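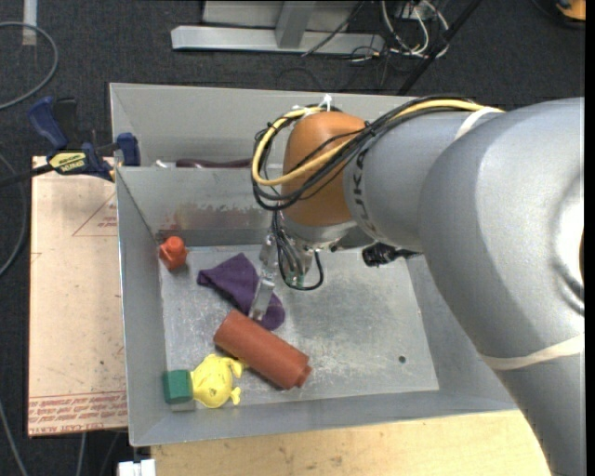 Faith Okoth put it to us on her first visit: a rule that only lives in a folder is no rule at all. We have worked that way since.

Mwakalinga writes and checks working rules for robot cells. We started in Pledside in May 2012 and now look after 36 sites, from small workshops to the parcel hall at Balolville.

Our handbook has seven sections – guarding, stopping, speed, gripping, cables, training and records. Each is checked on the floor with the arm under load. Trudy Bright signs off every change.

Visits are booked through Azlan Yusof at the Pledside office.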